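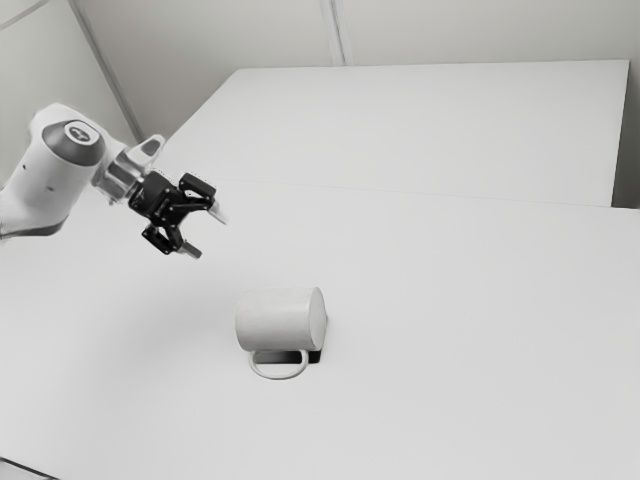

### 4.2 Learning to fall: how newcomers settle in

When we began visiting the roller skating sessions at the Handilholm hall, we expected to write mostly about the skating. The hall opens to children on Tuesday afternoons, and on a good week the line at the skate counter reaches back past the coat hooks and out onto the steps. Over the season we logged 2,982 individual visits from 233 children, and it would have been easy to fill this section with charts of who came and how often. Those charts are in the appendix, and we hope readers will enjoy them there. What kept drawing us back in our field notes, though, was the first 20 minutes of a new child's first session, and we would like to spend a little time on it here.

Nearly every newcomer began at the wall. The coaches call it "the rail," although there is no rail, only a painted ledge that is the right height for small hands. Children stayed there as long as they liked, and no coach in our notes ever asked one to let go. Someone would skate by slowly, sit down on the floor on purpose, get up again, and carry on. After a few rounds of this the child at the wall would often try sitting down too, and usually laughed. We came to think of this as the real first lesson of the club, and we coded it as "invited falling" (see Table 3).

The older skaters had a large part in it. The club was set up along lines borrowed from the Taltik street program, where anyone who has learned a skill is expected to show it to somebody else the same week, and that habit has lasted well beyond the people who brought it over. A girl of eleven told us, "You don't have to be good, you just have to be one thing ahead." We heard versions of that sentence so often (from parents as well, and once from a grandfather who had never worn skates in his life) that we nearly used it as our title.

Not every child took to this. Sheikh's model of peer coaching, which we introduced in Section 2, predicts that shy children will do best when paired with someone close to their own age, and for the most part our notes agree. But a handful of the quieter ones clearly preferred an adult, and two of them preferred to be left entirely alone until February, when both began skating laps together with no encouragement from anyone. We would be sorry to see a program planned so tightly that it had no room for children like these.

Figure 2 plots the number of sessions attended before a child first helped another skater. The curve is steepest in the early weeks and then flattens, much as Walczak found among young climbers. Of the 233 children, 200 had helped someone at least once by the end of the season.

**Figure 2.** Sessions attended before first recorded act of helping, all children. Source: attendance sheets and field notes, coded by Aleksandra Walczak in Nuvley.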